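The Lid

She'd had the box of tubs since Wirnley. Same box, two moves, tape gone yellow. And not one of them with its own lid.

Twenty to six. Bus at ten past. Sort it now or don't bother.

Tubs on the left. Lids on the right. The square ones went quick, click click, done. Then the long one that had held soup, or paint, she couldn't remember and didn't sniff it. Then the cracked one. Bin. No, keep. No. Bin.

The green one, though. The round green lid. It had come with a tub her aunt got from Ledard, the shop by the station, 199 pence and a free spoon. Her aunt wrote the price down in the back of the address book, she wrote all the prices down. Rice went in it. Then buttons. Then for one whole winter a snail.

The lid had always been the better half. Good tight rim. You had to get your thumb under and lean.

She tried it on everything. Too big for the blue one. Too small for the mixing bowl, obviously, but she tried it anyway, pushing at one side and then teh other like it might change its mind.

Quarter to. Ten to.

Number 37 was the flat, top of the stairs, and she could hear the lift going up and down without her. Coat. Keys. Where was the tub? Under the sink, no. Behind the flour, no. She'd lent it, that was it, lent it full of plums in April and got back a thank you card and no tub.

She put the lid down flat and looked at it.
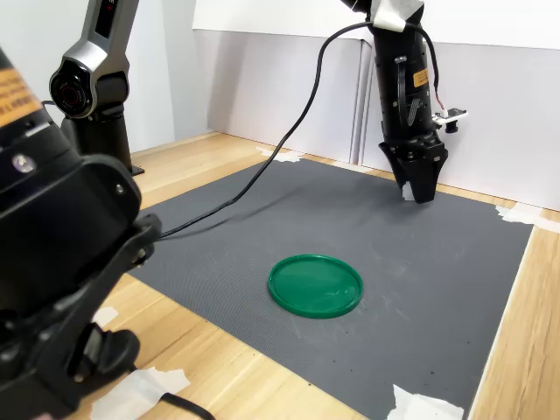

A lid with nothing under it. Well, it could be a saucer. It could go under the plant. She could ring up and ask for the tub back, after all this time, and say what, exactly? Sorry, it's the green one, I've still got the top.

Five to six. She picked up the phone, she put it down again. Then she shoved the lid in her coat pocket, where it stuck out a good two inches, and ran for the stairs with her laces undone. The plum woman lived three stops along. She could be be there by half past.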